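Grasp planner keeps picking the same spot in a cluttered tray
Posted in March by dulce_m

Right, I've been at this for more than 40 evenings and I'd like some other eyes on it. We're sorting soft toys and balls out of a metal tray into coloured boxes, with a planner I've bolted together from Undau (grasp scoring) and Skastby (motion). It scores 850 candidate grasps per cycle, which sounds loads, but nearly all of them bunch up on whatever is biggest and fluffiest.

The plush lamb is the worst for it. The scorer sees one big pale lump with lovely smooth depth and goes mad for it, and the spiky balls next to it hardly get a look in - their depth comes back all ragged, so they get marked down as noise.
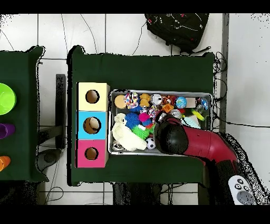 I've tried capping the number of candidates per segment, and that helps until the segmentation merges two toys into one. Then I'm back where I started, only slower. Any ideas before I rewrite the whole scorer?

- Dulce Maldonado

pelican_joints wrote:
Don't rewrite it! Your sampling is the trouble. If you draw points evenly over the cloud, the big thing wins every time. Sample per segment, then weight by how much free space there is for the fingers. I do it that way with Ochoa and it's about ten lines.

estela_e wrote:
Have to disagree with pelican there. Per-segment sampling is only as good as the segments, and she's just said hers merge. I'd fix the depth first. Try a smaller smoothing window on the spiky ones and log what gets thrown away before scoring. I bet half your good grasps are in that bin.
Estela Echeverría

pelican_joints wrote:
Fair, but a smaller window on a shiny metal tray will give you phantom edges all along the rim. Been there, hated it.

estela_e wrote:
So mask the rim. The tray doesn't move during a run, does it?

dulce_m wrote:
It doesn't, no! OK, logged the rejects tonight and 94 of the candidates on the blue ball were binned before they were ever scored. So Estela's got a point. I'll mask the rim, drop the window to 5 and leave pelican's weighting for the weekend.

Comments (2)

gritty_cog: Would you share the rim mask when it's done? Same headache with a baking tin.

tomsk_b: Still think a learned scorer would sort this, but I know I'm outnumbered in this forum.

Related threads
Skastby: planner times out near joint limits
Privora log viewer won't open big files
Ochoa or Undau for a first grasping project?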